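잡동사니 상자는 죄가 없다

정리 산업은 서랍 하나도 그냥 두지 않는다

새 수납함을 사면 집이 정리된다는 말을 나는 믿지 않는다. 믿지 않으면서도 꽤 많이 샀다. 칸막이가 달린 것, 겹쳐 쌓는 것, 뚜껑에 이름표를 끼우는 것까지 사 봤고, 결국 열쇠와 스테이플러와 용도를 알 수 없는 흰 플라스틱 조각은 전부 한 통으로 돌아왔다.

이번 봄 정리용품 업계가 미는 상품은 이른바 '소물(小物) 체계'다. Ostus가 내놓은 Tulisham은 서랍 하나를 835가지로 나눌 수 있다고 광고한다. 서랍을 그렇게까지 나눠야 할 사람이 누구인지는 카탈로그 어디에도 적혀 있지 않다. 경쟁사 Sultana는 반대로 단순함을 판다. 통 4개에 집 안의 작은 물건을 모두 담으라는 것이다. 통은 예쁘고 값은 예쁘지 않다.

두 회사의 설명서를 나란히 읽다 보면 공통점이 하나 보인다. 물건이 이미 분류되어 있다고 가정한다는 점이다. 열쇠는 열쇠끼리, 문구는 문구끼리. 현실의 통 안에서는 열쇠고리에 다른 물건이 걸려 올라오고, 스테이플러는 덩치가 커서 늘 바깥에 나와 있다. 분류를 시작하기도 전에 엉킨 것부터 풀어야 하는데, 그 시간은 광고에 나오지 않는다. 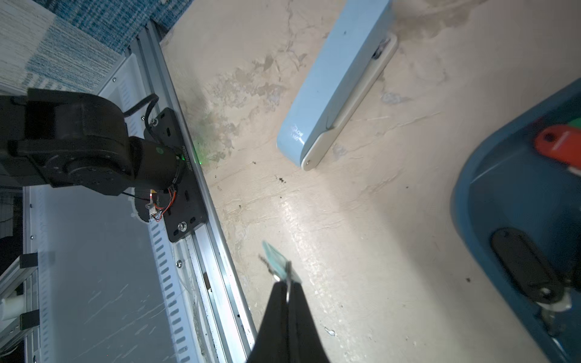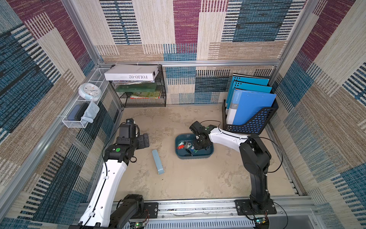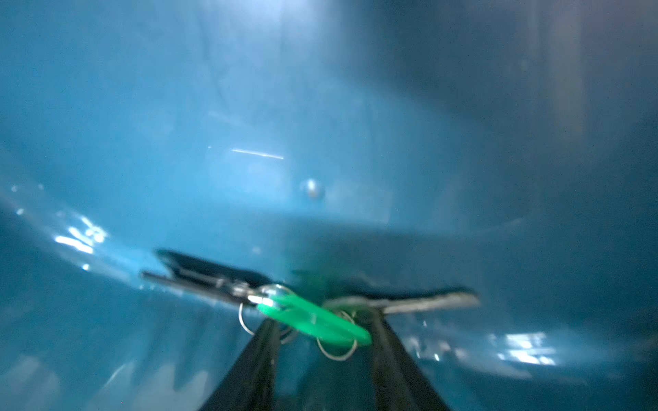
열쇠라는 골칫거리

작은 물건 가운데 가장 다루기 까다로운 것은 단연 열쇠다. 납작하고 미끄럽고, 고리 때문에 서로 물린다. 색깔 이름표는 그나마 쓸모가 있다. 초록과 빨강만 나눠 달아도 통 속에서 눈에 띄니까. 다만 이름표 색이 무엇을 뜻하는지 기억하는 기간이 문제다. 내 경우 초록이 창고였는지 자전거였는지 헷갈리기까지 한 계절이 걸리지 않았다. 색상표를 따로 만들어 두라는 조언도 있던데, 그 색상표는 또 어느 통에 넣으란 말인가.

더 곤란한 것은 어느 문에도 맞지 않는 열쇠다. 정리 책들은 6개월 동안 쓰지 않은 물건은 버리라고 한다. 옷이라면 그럴 수 있다. 그런데 열쇠는 쓰지 않는 동안에도 어딘가를 잠그고 있을지 모른다. 나는 이 규칙을 쓴 사람이 비상용 열쇠를 어디에 두는지 궁금하다.

스테이플러의 자리

스테이플러는 정리의 실력을 재는 물건처럼 취급된다. 정리 강좌에서는 서랍 앞쪽에 전용 칸을 만들라고 가르친다. 한 달에 몇 번이나 종이를 묶는지 묻는 강사는 보지 못했다. 우리 집에서는 책상 위 아무 데나 비스듬히 놓여 있고, 찾지 못한 적이 없다. 크고 색이 밝은 물건은 원래 잘 보인다. 전용 칸에 넣은 뒤로는 오히려 칸을 여는 일이 귀찮아져서 서류를 클립으로 집게 됐다. 찾기 힘든 쪽은 심이다. 심 상자는 작고 가벼워서 어느 통에 넣어도 바닥으로 내려간다.

얕은 통에 한 표

연안의 소도시 Stemumport에서 열린 생활용품 장터에서 손잡이 구멍이 뚫린 파란 플라스틱 통을 900원에 샀다. 칸도 뚜껑도 없다. 한 달을 써 본 결과만 말하자면, 칸막이 달린 제품보다 물건이 제자리로 돌아오는 횟수가 많았다. 던져 넣으면 끝이니 당연하다. 꺼낼 때는 뒤적여야 한다. 판매자들은 이 뒤적임을 낭비라고 부르지만, 칸마다 맞춰 넣는 수고도 누군가의 시간이다. 둘 중 어느 쪽이 더 긴지 재 봤다는 업체는 아직 만나지 못했다.

그래도 통이 깊으면 이야기가 달라진다. 손바닥 높이를 넘는 통은 바닥에 깔린 것을 잊게 만든다. 얕고 넓은 것을 고르고, 안쪽은 단색이 좋다. 무늬가 있으면 작은 나사 따위가 묻힌다. 열쇠는 고리 하나에 두 개까지만 건다. 그 이상은 집어 올릴 때 다른 것을 끌고 나온다.

Tulisham의 확장 칸막이는 4월에 새 색상이 나온다고 한다. 우리 집 서랍에는 지난번에 산 칸막이가 아직 포장째 들어 있다.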